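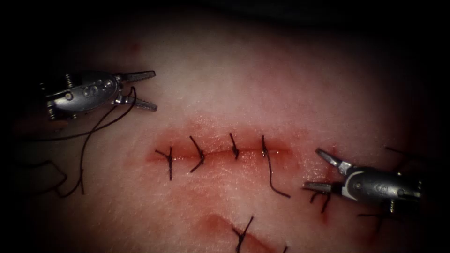 Home Essays Teaching Archive About
Search this site Go

Leave the running stitch until later

17 Oct 2022
By Mandla Shabalala

I teach basic suturing at the skills centre in Provska, and every year we have the same argument about where to begin. One side wants to start people on the continuous stitch, which is quick and neat and pleases everybody who walks past. I am on the other side. I think beginners should do single interrupted stitches, each one tied and cut before the next one goes in, for much longer than they want to. I would keep them at it for the whole of the first block.

The usual complaint is that this is slow. It is. A short straight cut that takes four interrupted stitches needs four knots, four rounds of trimming and four separate decisions about where the needle goes in. A running stitch over the same cut needs a knot at each end and a steady hand between them. If all you wanted was a closed cut by lunchtime, you would run it.

But a beginner is there to learn four or five separate skills that happen to be done one after the other, and the interrupted stitch makes you repeat all of them every time. You take the bite, bring the edges together, tie, cut, and go back to the start. By the end of a row you have had several goes at each. With a running stitch you get plenty of practice at bites and very little at knots, and in my experience the knots are where people need the help.

What a row of stitches shows

I like a finished row because I can read it afterwards without having watched it being done. Take four dark stitches across one cut. The spacing tells me whether the learner looked at the whole length before starting or just worked along and hoped. The angle tells me whether the needle came out opposite the place it went in. A slanted stitch among straighter ones is easy to spot, and so is a knot that sits on the lip of the cut next to one that sits below it. I can point at a single stitch and we can talk about it. If someone gets one wrong they can take it out and leave the others alone.

A bit of puckering tells me something too. When the thread draws the edges together some gathering is to be expected, and on practice tissue I would not mark anybody down for it. I mark down heavy puckering, where the stitch has been pulled tight to prove that it is tight. Kauko Hakala, who taught me, used to say that the edges should meet and should not be made to fight, and he would put his scissors through any stitch he thought was strangling the tissue. I found this very annoying at the time. I do it now, though I ask first.

Last July I had 14 people on the beginners' course and I asked each of them to keep their first pad and their last one. On the first pads the spacing was all over the place. On the last ones it was decent, and the knots had mostly stopped wandering from one side of the cut to the other. I make no great claim for this, as they would have improved at whatever I gave them. Still, they could see for themselves what had changed, stitch by stitch, and several of them took the pads home.

Tails

My other grievance is tails, and it is closely related. The tail is the bit of thread left after you have tied and cut. Books give a length, and the length depends on the thread and the place, so I won't repeat one here. My point is that it should be the same all the way along. A row with two short tails, one stub and one long trailing end looks unfinished whatever the stitches are like.

I have been told this is fussiness. Colleagues at Vernden, where they run a shorter course than ours, leave trimming until the last session and treat it as tidying up. I disagree with them, and we have disagreed about it for years without any bad feeling. A tail cut too close can let the knot slip. A tail left too long gets in the way of the next stitch, gets caught up in the next knot, and makes it harder to see which thread you are holding. Cutting is part of tying. If you leave it for later you are working among your own leftovers.

Black thread makes the problem plain, and I prefer it for teaching for exactly that reason. On pale tissue every loose loop shows. Pale thread is kinder to the learner and less use to the teacher.

It is also why I talk so much about where the long end is lying. You can have two good knots side by side on the left part of the cut, one trimmed short and the other with a curled tail, and a long strand of the same black thread still arching over the tissue beside them. There is nothing wrong with that in itself, as thread has to go somewhere. But you should know where it is at all times, and a learner who is staring at the needle usually doesn't. I ask people to stop with their hands still and tell me where the free end is. It is an irritating question and they soon learn to have the answer ready.
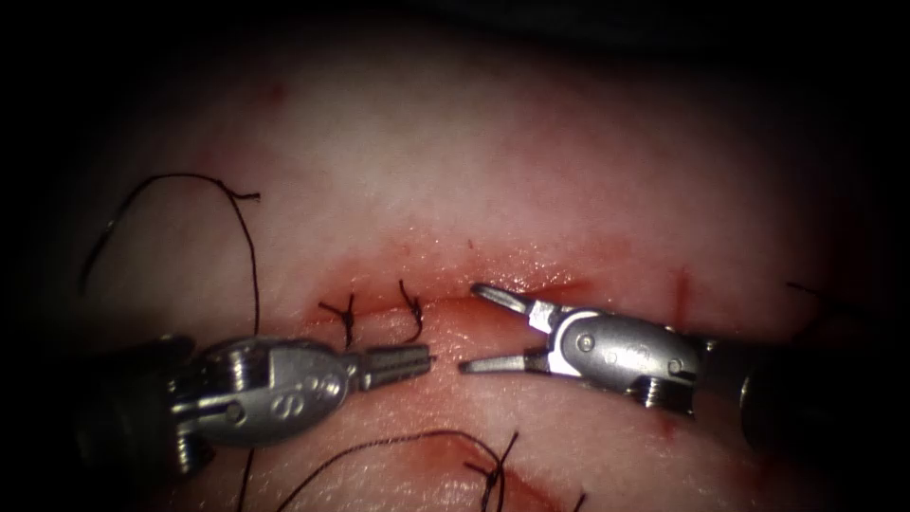 How long is long enough

I used to set a number. For a while it was 300 knots before anyone was allowed to try a running stitch, and I had a chart on the wall. I gave that up. People raced to fill the chart and the last hundred were worse than the first. The chart is in a drawer somewhere.

These days I go by the rows. When somebody can give me two rows in succession with even gaps, the knots all laid to one side and the tails matching, they can move on. Some manage it in a couple of sessions, and a few need most of the block. I have been doing this for 18 years and I still can't guess from the first morning which is which. Those with quick hands often take longer, being less inclined to stop and look.

There is a fair case against me. Some learners get bored, and bored people tie poor knots. I have had one or two who would have done better with a change, and I kept them on single stitches out of stubbornness. If I see that happening now I give them a longer cut, or a curved one, which is a change of a sort. I also accept that the running stitch has to be taught properly when its turn comes, and that a course which never gets to it has let people down.

I would still put it second. A continuous stitch depends on the knots at either end, and somebody who ties badly has only two chances to get it right, with the whole length of the closure relying on them. Let them get the knot sound first. The Vernden people are coming over to us in the spring and we are going to swap groups for a day, so I expect I shall hear their side of it again.

Older essays Newer essays Back to top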